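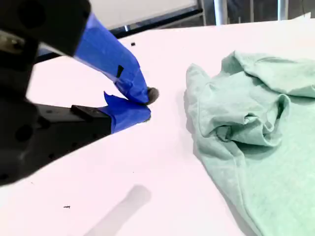
Surface preparation comes before any sorting, folding or packing exercise in this module, and marks are given for it separately. The bench top is the reference against which every later fault is judged, so it is inspected first. Pale tops are preferred. On a white table a dark speck no larger than a crumb can be picked out from standing height, as with the two black flecks here, one in the upper middle and a smaller one towards the lower left. On a grey or patterned top the same debris would pass unrecorded. Faint tints of pink or lavender across a white surface are to be noted as tint and not entered as staining unless they survive wiping.

Home Unit 4 Handouts Reading Assessment Back to top

4.1 Inspection

Stand at the long side of the table and look across the surface at a low angle, then directly down. Record each item of debris by position (upper, middle, lower; left, centre, right). Do not brush anything off until the record is complete. The Bevance sheet has space for 9 entries. If more are needed, the surface is classed as unprepared and goes straight to 4.2.

4.2 Clearing

Dry debris is lifted before any liquid is applied. Wiping first drags grit and leaves fine scratches, which later read as dirt. Use a folded cloth and work in parallel strokes from the far edge to the near edge, turning the cloth to a clean face after each stroke. Finish with a damp cloth and leave for 90 seconds.

4.3 Re-inspection

Repeat 4.1 from the opposite side. Specks missed on the first pass are often found on the second - the change in light direction is enough. A mark that stays in place after two passes is entered as fixed.

4.4 Record keeping

Sheets are filed under the Andard code for the bench. The practice set held 3,551 entries in January, of which 26 were withdrawn for missing positions. An entry reading only "bits on table" is not accepted.

Bring a completed sheet to the next practical.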